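How to Clean a Wire Dish Rack

By Lowri James

A dish rack spends its life next to soap and still gets grimy, a fact I resent a little more every May.

Step 1. Clear the table
Put the plates away. In the cupboard, please. The other counter doesn't count. 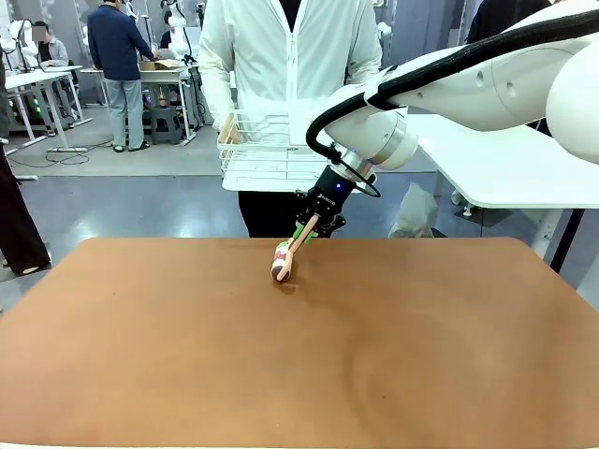

Lift the rack off its tray and tip any puddle into the sink. Take out the utensil cups too, and try not to look at the bottoms yet.

Step 2. Scrub
Use a long-handled brush with a round head and a squirt of dish soap. Go along the rails first, then the dividers, then the corners you were planning to skip.
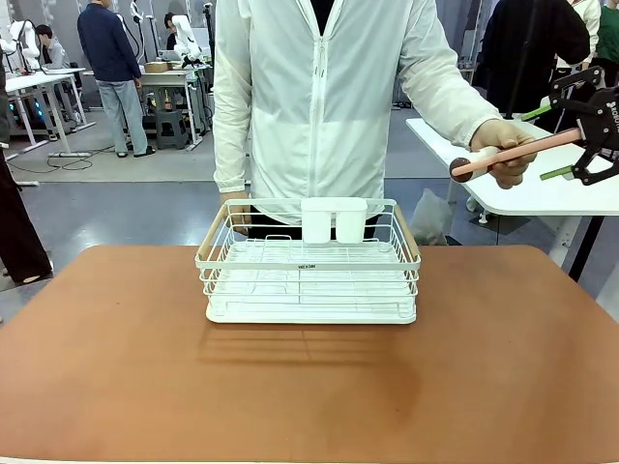 Step 3. Rinse and dry
Hot water, then a towel. Wooden handles hate a soak, so wipe those by hand.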